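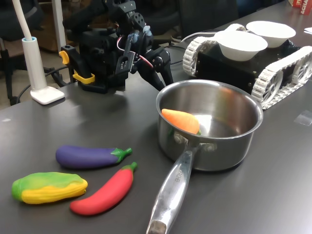
The Paketti arm clamped to the table at Bomgate, with saucepan, toy veg and the tracked base behind.

Home News Projects Open evenings Join Contact

Filed under: Press / Makers / Robots

PRESS RELEASE
For immediate use

SHARED WORKSHOP BUILDS KITCHEN-TABLE ROBOT ARM, GIVES AWAY THE PLANS

Bomgate, the shared workshop, is putting out the full plans for Paketti this month. Paketti is a small robot arm, built on a tabletop by members in their spare time, and it picks up toy vegetables and puts them in a saucepan. On a good evening.

The plans cover the arm, the two-finger gripper, the wiring and the software. Free to download, free to change, free to sell if you can find a buyer. A tracked base called Allska goes with it and those drawings are included too, though they are less finished than the rest and we say so on the first page.

The build took four months from the first bracket to the first carrot. Most of that was waiting for parts or taking things apart again.

What it is

Paketti is a desktop arm made from hobby servos, bent metal brackets and flat plates. It clamps to the edge of a table. Nothing is hidden behind a cover. We talked about covers early on and dropped the idea, partly because we kept needing to get at the screws and partly because new members learn more when the wires are where you can see them. Red and white leads, looped at the joints so they have slack to move.

The gripper has two fingers and no sense of touch. It closes until the servo reports that it is working hard, then stops closing. Crude, but fine for anything with a bit of give in it, so the test objects are toys: an aubergine, a chilli, a corn cob, a carrot. Soft rubbery ones. They survive being dropped and they don't go off in the cupboard between sessions.

Why a saucepan

Early tests used a cardboard tray. Too easy. A tray has low sides and the arm could more or less shove things in sideways. A saucepan has a proper wall, so the arm has to lift, travel, come over the rim and let go in the right place. It is also shiny, and shiny metal is hard on a camera. The software sees a carrot, and then it sees a second smeary carrot in the side of the pan and has to decide which one to believe. For the first few weeks it believed the wrong one a lot.

This is better now. It is not solved. The notes explain what we changed (mostly exposure, plus ignoring any object that seems to be floating in mid air) and where it still goes wrong. Overhead lights on a dark tabletop are still a nuisance.

The handle was another thing. It sticks out a long way and the arm treats everything near the pan as somewhere it might go, so there is now a keep-out zone you set by hand before each run. Bit of a fiddle. If the pan gets nudged the zone is wrong and you do it again.

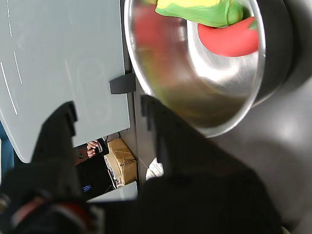 Gripper fingers close to the steel, a red toy and a green and yellow one inside.

What's in the download

Build notes, 98 pages, with drawings for every bracket and plate. Written by several people so the style jumps about, sorry. Wiring diagram. Parts list with the exact screws, because getting the wrong screws cost us an entire evening and a stripped thread on the shoulder joint. The control program, roughly 720 lines, commented, some of the comments ruder than they should be and we will get round to those.

There is also a fault list. We think it's the most useful part of the whole thing. It covers what to do if the elbow buzzes, if the gripper closes and won't open, if the arm twitches when you plug it in (power first, then data lead, always in that order) and if the wrist ends up a full turn away from where the software thinks it is.

Brackets can be cut by hand with a hacksaw and a file. Ours were done that way for the first version. The second set came from Coetzee, the metalworking firm down the road, who folded them on a proper press in exchange for us fixing the conveyor on their packing bench. The hand made ones work. The folded ones line up.

Allska

The tracked base started as a seperate project and sort of got absorbed. Low black chassis, white segmented tracks down either side, flat top. The idea is that Allska carries bowls to the arm, waits, and carries them off again. White bowls, light ones, so the weight isn't a problem. The steering is. Tracks slip on a smooth tabletop when they turn on the spot, and after a few turns the base is no longer pointing where it reckons it is pointing.

For now we drive it by remote and let the arm do the clever bit. Anyone who knows about tracked vehicles and fancies an argument is very welcome at an open evening. We have tried softer links. We have tried going slower. Going slower helped a little. 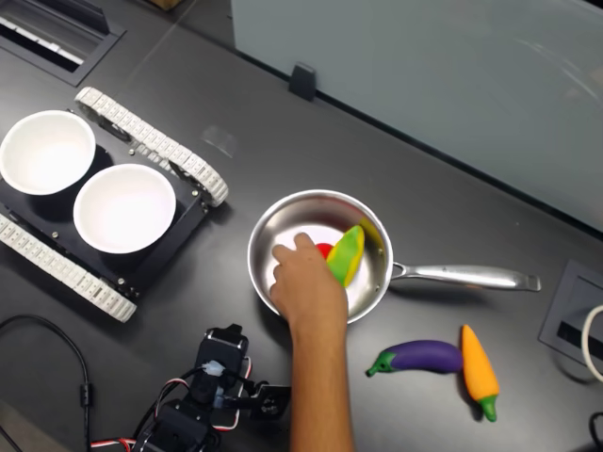

One Bomgate member wondered whether the arm and the base should have been a single machine from the start, with Paketti bolted on top of Allska, and said that a robot tied to a table clamp will only ever be good at one table. Fair point, and it has come up before. The trouble is weight. With the arm stretched right out, the base wants to tip, and adding ballast makes the steering worse. It is on the list for the next version but near the bottom. The same member has since offered to work out the sums, so it may move up.

How the work was done

Evenings, mainly. Whoever was in. There is a build log in a ring binder and everyone was meant to fill it in and nearly everyone did. When the arm was being set up, one person sat at the laptop and one stood by with a hand near the power switch, and that is still the rule. Small servos can give you a nasty pinch. Hands go in the pan only when the arm is parked. The notes repeat this several times and we would like people to read it every time.

The software was the slow part. The first version had every movement typed in by hand, joint by joint, and it worked as long as you put the aubergine down on exactly the same spot. The present version finds the object with a camera and works out the reach for itself. It copes with the aubergine lying either way round. It copes with the carrot. Corn is harder as the fingers tend to slide along it, and the chilli is thin enough that the gripper sometimes shuts on nothing at all and carries the nothing very carefully to the pan and lets go of it.

Things we would do differently. Buy one more servo than you need. Label both ends of every lead. Don't glue anything until the end. Put the clamp on the table before you build the shoulder, you will be wanting it upright far sooner than you think. And use a table you don't mind marking.

Can I build one at home?

Yes, that's the point of it. You need a table with an edge you can clamp to, a screwdriver set, a hacksaw if you're cutting your own brackets, and a computer to run the program. No soldering if you buy leads with plugs already on. Soldering if you don't. A member built a second arm at home from the draft notes to check they made sense, and it took three evenings once all the parts were on the bench. Several corrections came out of that, including a drawing that was printed as a mirror image.

It doesn't have to be vegetables. Anything light and a bit squashy should do. Please don't use it near a hot hob or with real knives, or with anything you would mind being dropped on the floor.

Open evenings

Bomgate will be running Paketti at its open evenings through July, doors at 6.30pm. Come and have a go at the remote for Allska. Bring a toy vegetable if you've got an odd one, we're keen to find out what it can't pick up. Under-16s with an adult please. Tea is by donation.

There will also be a build night for people who have started on their own arm and got stuck. Bring the arm, bring the power supply, bring the bag of leftover screws as well, since the leftover ones are usually the clue.

About Bomgate

Bomgate is a shared workshop with benches for wood, metal, electronics and sewing. Members pay monthly and can book bench time. Beginners are fine. Tool inductions are run most weeks and cover the pillar drill, the saw and teh soldering bench.

Notes for editors

Paketti and Allska are both written with a capital and then lower case, no hyphens. Pictures may be used with this release, credit Bomgate. Larger versions on request. Filming at open evenings is fine if you ask first, some members would prefer not to be on camera. Press queries through the contact page, please put Paketti in the subject line or it ends up in with the bookings.

ENDS

Get workshop news once a month. Enter your email to sign up. You can unsubscribe whenever you like.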